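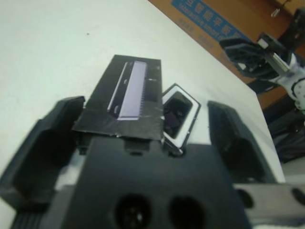
Fuchs in Brelwood
@fuchs_brelwood · May 26, 2020 · Thread

I have now lived in Brimcombe and Brelwood for long enough that people ask me how I learned English. The true answer is: slowly, and mostly from packaging and instruction leaflets. A thread, for those who are learning now at home and feel they are not moving.

When I arrived I could read a novel with a dictionary, but I could not understand a box of washing powder. School had given me "whereas" and "nevertheless". It had not given me "lid", "flap", "refill" or "tear here".

So I started to keep the boxes. Before one went to the recycling, I read every side of it aloud. My first notebook is full of words from soup, light bulbs and plasters.

Packaging is good teaching material for a plain reason. The sentences are short and the verbs are in the command form. Keep upright. Store in a cool, dry place. Do not bend. After a month you have the imperative in your bones (I hope this expression is correct).

And the same text is often printed in several languages. I would cover my own language with my thumb, read the English, guess, and then lift the thumb. It cost nothing and I could do it while the kettle was boiling.

A warning – the translations are not always good. I had a leaflet for a Trinditix desk lamp where my language said "do not touch" and the English said "do not disturb". For a whole winter I was very polite to this lamp.

The small words were the hardest, and they still are. Why is it "in the box" but "on the packet"? Why do I put something away, put it off, put it up and put up with it? I stopped asking why and wrote down whole phrases, with the little word inside. This helped me more than any rule.

My routine, if somebody wants to try it: 5 new phrases in the morning, said aloud. In the evening I cover the page and write them again from memory. Those I miss go to the top of tomorrow's list. It takes less time than the news.

I tried to do more once, in August, when I had holidays. I made very long lists every day and after one week I could remember almost none of them. Now I do not go over 5.

Another thing which I would tell my younger self: write the stress on the word. I said "deVElop" correctly but "COMfortable" with 4 full syllables for years. The woman at the bakery in Brimcombe understood me always, but she had to wait for the end of the word. It has 3 when most people here say it.

Somebody asked me last time about apps. I used one and it was not bad. But it taught me "the horse drinks milk", and I have not needed this yet. The leaflet of the boiler I needed on the second evening.

Please tell me which English word you learned from a packet or a tin. Mine is "resealable". I still cannot say it quickly. I will collect the answers and put them in a list for the learners' group, also the ones with spelling mistakes.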